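Foam pads or bare fingers

I spent most of August going back and forth between two sets of jaws for the hand-held grippers. The Husa ones are bare plastic and weigh 219 grams a pair. The Prilley ones come padded with dark foam and are a bit heavier.

For thin things like a brush, I prefer the foam. It gives a little, so I don't have to line up so carefully - but it also hides the tip of whatever I'm reaching for. Lauri Riihimäki still likes the bare ones and won't be moved.

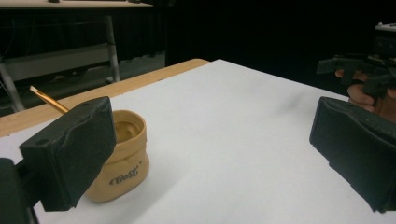 Next I want to try both sets with the second controller.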